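Grip limits again. The Stetcombe rulebook gives one number for every soft item, towel or tea towel or somebody's good scarf, and I think that's daft. Cloth bunches. A limit written for boxes tells you nothing about a fold.
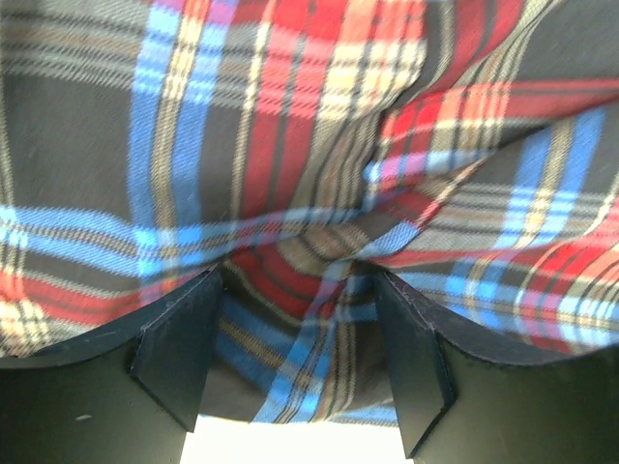 Rostam Jalali wants a seperate limit per fabric. Too much paper, and who'd read it? My vote: test on the worst cloth you handle, 100 picks, write down every snag. Every one. Not just the bad ones. Clukovik did 2000 and logged only the failures, so teh log is no use to anyone else. Fix that before September please.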